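Visit Reports | Handling & Assembly

Print this page | E-mail this page

Wikden lab tour, Urklow: a stop that came late

14/11/2022
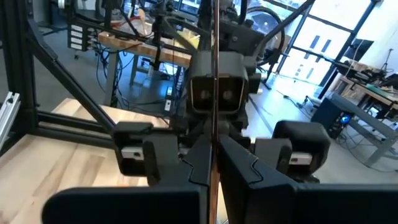
The gripper fingers at close quarters, with the camera head of the opposite arm beyond.

Demchenko opened its Urklow workshop to 35 visitors. The first hour covered the Wikden two-arm cell, and most of the questions concerned the fault it suffered in August.

During a handover routine one arm entered the space reserved for the other. The software limit should have halted both at a separation of 15 mm. The stop signal reached the second arm some 400 ms late, and the fingers of one struck the camera bracket of the other. There were no injuries. The bracket was bent and one finger had to be replaced.

The log showed that the two controllers were keeping separate clocks, which had drifted apart after a restart. The checks made at start-up did not compare them. Demchenko has since wired a shared stop line between the arms and cut the handover speed by half. The revised routine has been run 2000 times without contact.

Our guide was less definite about the cables. A loop can still catch if the wrist turns fully, and a shorter lead is on order from Zernico. Until it is fitted, wrist rotation is limited in software. The demonstration was given at the reduced speed, with visitors kept behind the floor line.

Related items
Zernico cable leads: fitting notes
Checking stop times on two-arm cells
Urklow open day: how to find us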